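Zarum Durational Performance Records

Version 3

Overview

Zarum is a table of records on durational and endurance performance art. Each record describes one staging of one work: who performed it, where, for how long, under what stated rules, and how the audience could watch. The current release holds 1,000 records. It was compiled for people who study how long-form live work is announced, documented and remembered, and it is kept small enough to be read by hand.

A work restaged in a second venue gets a second record. Both carry the same work_id. A tour with identical conditions at each stop is still split by venue, since the opening hours and the documentation nearly always differ.

Sources

Records were drawn from three kinds of material: printed programs, gallery press sheets, and logs kept by the artist or an assistant during the work. The largest single contribution is the Bogale set, 200 records typed up from a box of programs and handwritten logs. The Skerus set was supplied as a spreadsheet and needed its dates and durations rebuilt from free text. Everything else was entered directly.

Where two sources disagree, the log takes priority over the program and the program over the press sheet. The losing value is kept in alt_value with its source code. Press coverage was read for context but never used to fill a field.

Files

works.csv – one row per work
stagings.csv – one row per staging, the main table
rules.csv – stated conditions, many rows per staging
people.csv – performers and assistants
sources.csv – source codes and short citations
notes/ – plain text, one file per staging where a note exists

All files are UTF-8 with a header row. Empty cells mean unknown. A value of "none" means the source says there was none. The two are easy to confuse in the livestream column, so check before you count anything.

Fields in stagings.csv

staging_id: stable between releases, never reused
work_id: key into works.csv
venue_type: gallery, museum, theater, street, private, other
duration_planned: hours, as announced
duration_actual: hours, as logged
enclosure: yes, no, partial
audience_access: open, timed, window, remote, closed
livestream: yes, no, none, or empty
ended_early: yes or no
alt_value: field name, value and source code, separated by pipes

Durations are decimal hours. A work announced in days with no daily hours given was converted at 24 hours per day and has the flag dur_conv set to 1. This inflates the totals for works that in fact closed with the gallery each night. Filter on the flag if you need averages.

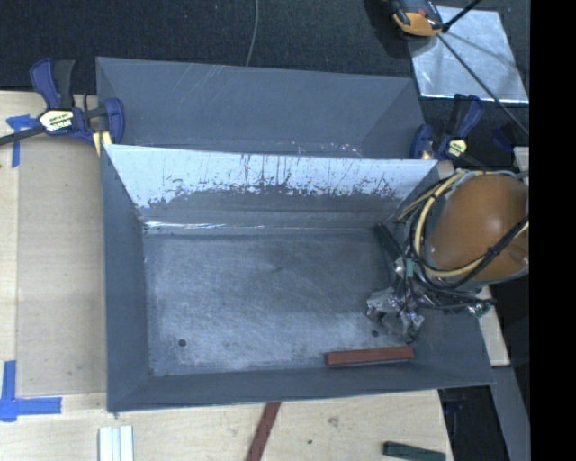
The enclosure field was the hardest to apply evenly. It is set to yes when the performer could not leave without outside help or without ending the work by its own rules. A performer sitting behind a rope is coded no. A performer in a room with an unlocked door is coded partial if the rules forbid using it. Earlier releases had only yes and no, and the old values are kept in the column enclosure_v2.

Coding

Two readers coded each staging separately. Disagreements went to Henok Lencho, who also wrote the coding guide and settled most of the edge cases in rules.csv. Up to 500 characters of reasoning were allowed per disputed case, stored in the notes folder. Some of these notes are terse. A few refer to the guide by section number, and those numbers are from the previous version of the guide.

Loading

The files open in any spreadsheet program, but staging_id has leading zeros that most of them will drop on import. Set the column to text first. The Kaster scripts in the tools folder check the keys between tables and print any rows that fail. They need no setup beyond a standard Python install.

Known problems

Works staged outside a formal venue are badly underrepresented. Street work often leaves no program, and the logs, if they existed, were not passed on.

duration_actual is empty for most of the Skerus set.

The ended_early field mixes medical stops, venue closures and works the artist simply called off. A reason column is planned.

Names in people.csv follow the spelling in the source. The same person may appear twice under different spellings. Please report these instead of merging them locally – merged copies have caused trouble with the keys before.

Use

Free for research and teaching. Programs and logs are not included and cannot be requested through this project. Cite the version number along with the name, as counts shift between releases.

Corrections

Send the staging_id, the field, the proposed value and a source. Corrections without a source are held until one turns up. The queue is read every Monday.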